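Cell 2 notebook – basket handling, fault on the side camera check
February, entry started 7:40

Continued from the last entry. The arm stopped again in the night run, this time with the basket already lifted. The stop itself was correct. What is not correct is the reason for it, and I want to write it down in order before I change something and forget how it was.

State when I came in: cell in protective stop, arm above the mat, basket held by one side of the rim and tilted. The other finger was through a hole of the wall. I did not release from the pendant at once, I took the basket from below with one hand only after Ruairi had pressed the emergency stop and locked it. Then we opened the gripper by hand with the release screw. No damage on the fingers. The basket has one broken rib, I put it on the shelf with a red tape.

Log, in short:

2:16 run started, program "basket_move_b"
2:51 first warning, edge confidence low
2:52 retry, same warning
2:52 retry, accepted
2:53 grip closed, width larger than expected
2:53 lift
2:53 force limit, protective stop

The run was set for 200 cycles and it reached 136. So the program is not wrong in general, it works many times and then one time it does not. This kind of fault I like the least.

The important line is the third one. The retry was accepted although nothing in the cell had changed between the second and the third try. The vision module (Plimora, the old version, we did not update it) gives a rim position and a confidence, and our own script decides if it is enough. I read the script again this morning. After two refusals it lowers the threshold by itself. I found the comment next to it: "temporary, for demo". It was me who wrote this comment, in autumn. I am sorry for it and I have now removed the whole block. After two refusals the arm must go home and wait for a person.

Second question, why the confidence was low. I put another basket of the same type on the mat, moved it little by little and looked at what the side camera gives at each place. When the basket stands at the taught position, the rim is found every time. When it stands too close to the camera, the rim is lost and the module begins to search for other long straight edges.

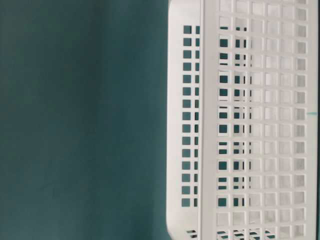
With this type of basket there are a lot of straight edges to choose from. The wall is a regular grid, the mat shows through the holes, and in some holes you see the ribs of the opposite wall also. For the module each row of holes is a good candidate for a rim. The contrast of white against the teal mat, which we selected because it helps with the outline, makes the holes strong too. I checked the overlay of the accepted retry from the night: the line it calls "rim" lies on a row of holes, 11 mm under the real one. The finger went where it was told to go.

So there are two faults, one on top of the other. The basket was in a bad place, and the script believed a bad answer.

Why the basket was in a bad place is still open. My guess is that it walks. Each cycle the arm puts it down with a small error toward the camera, and the next cycle starts from there. The program corrects only the grip, it does not bring the basket back to the taught position. I plotted the put-down position from the log and there is a drift, slow in the beginning and then faster after cycle 90 or so. It could also be the mat that slides on the table. Sandra thinks it is the mat, because she glued it only at the corners when it was changed. I will mark its border with a pencil tonight and then we know.

What I tried before lunch:

– Script without the threshold block, basket at the taught position, 16 cycles at reduced speed. No warnings.
– Same script, basket placed too close by purpose. Two refusals, arm went home, lamp yellow. As it should be.
– Same again, but with the basket turned a little. First try refused, second try accepted, and the line was again on a row of holes. I stopped it by hand before the grip.

The last one is bad news. It means the threshold alone does not protect us, the module can be quite sure and still wrong. I called Ruairi to see it and we did it once more with the same result. He proposed to use the height: the rim of this basket is always at the same height over the mat, so any "rim" which is lower than this by more than a few millimeters must be refused, whatever the confidence says. This is simple and I think it is right. I have written it but not tested it yet. For the Hartono crates the height is different, so the value has to come from the item table and must not be a number inside the script.

On safety. The force limit did its work at lift, but I do not like that the grip was allowed to close with a wrong width and the arm then continued. The width was in the log, one line before the lift, and no part of the program reads it. From now on: width outside of tolerance means open, retract, stop. Sandra asked if we should also lower the force limit. I would say not now. If we change three things at the same time we will not know which one helped.

Also, the person who finds the cell stopped with a load in the gripper needs an instruction on paper. Today we were two and we know the arm. At night it can be somebody from the Wandura line who is alone. Draft text for the door:

Do not reach under the load. Press the emergency stop and lock it. Do not open the gripper from the pendant. Call the cell responsible.

Ruairi will print it and put the phone number.

Until the height check and the width check are both tested, no night runs in this cell. I wrote it on the board and told Filtevus that their baskets will be late. They were not happy but they accepted.

Open:
– test height check, with basket turned in both directions
– width check, also with empty grip
– pencil mark on the mat, read it tomorrow
– return basket to taught position every 10 cycles, ask Sandra if the time allows
– look in the other scripts for the same "temporary" block. I think I copied it into the crate program.

15:20, added: yes, it is in the crate program too. Removed. Crate cell is in reduced speed until somebody else has read my change.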